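Drurken to start over two miles as yard confirms summer programme

2020-06-16

Drurken will make his first start of the season in a two-mile novices' hurdle at Grenell, trainer Zoriana Holovko has confirmed. The five-year-old holds a second entry over further at the same meeting, but that will be taken up only if the shorter race is divided or if the ground rides firmer than good.

The gelding has not run since he finished third in a bumper in the spring of last year. He was due to go hurdling in April, but racing had stopped by then and he was roughed off for five weeks. He came back into light work in the middle of May and has since schooled over hurdles twice a week, first over the small flights on the all-weather strip and then over full-size ones on grass.

Holovko said: "He jumps low and quick, and two miles on a flat track should suit him. He was still weak last year and we were never going to ask him for much. His weight is up and he is finishing his work better. I would not want to run him on firm ground, so we will walk the course in the morning before we decide."

Matvii Dmytriv takes the ride. He has partnered the horse in most of his schooling and was aboard for a gallop over a mile and a half last week, when Drurken worked upsides the stable's handicapper Didenko and went clear in the last furlong.
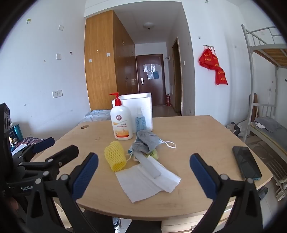
Didenko himself is rated 146 and will be kept for a handicap chase later in the summer. He won two of his five starts over fences last term, both on good ground, and has been dropped 2lb for his last run, when he made a mistake at the third last and could not get back on terms. Sânziana Rusu, who rode him that day, keeps the mount. A wind operation was considered in the spring but the vet advised against it, and he will wear a tongue tie for the first time.

Prekico is the third of the yard's likely summer runners. The mare has been off since pulling muscles behind and is not expected to be ready until late July. She has been swimming and walking out, and will start cantering next week if the latest scan is clear. Her owner, Shabani Temba, is in favour of starting her in a mares' handicap hurdle before any return to fences.

Entries for the Grenell card close at noon, five days before racing, with declarations to follow by 10am the day before. Owners are not able to attend for the time being, and each trainer is limited to one member of staff per runner. Zakhar Moroz will travel with Drurken and saddle him.

The going at Grenell is good, good to firm in places. The track has been watering the back straight and plans to go on doing so if no rain falls.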